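Flurkis for code review: four months in

I put our little team on Flurkis back in June, mostly because our pull requests were sitting untouched for days and I was tired of nagging everyone (they were tired of it too!). We have 140 open branches on a good week, so anything that sorts them is welcome.

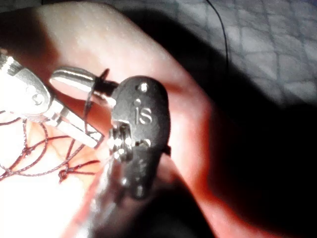 What I like

The queue is lovely - it puts the oldest small changes first, and Ritu Kandpal on our team now clears hers before lunch. Search is quick as well, even in our biggest repository with its 2000 files.

What I'd change

Notifications, please! I get an email for every single comment,
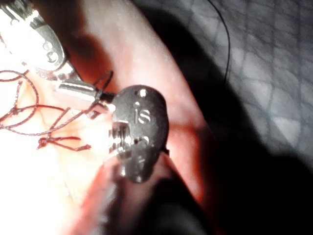 and the setting to bundle them is buried three menus deep under Account. Still, I've renewed us for another year.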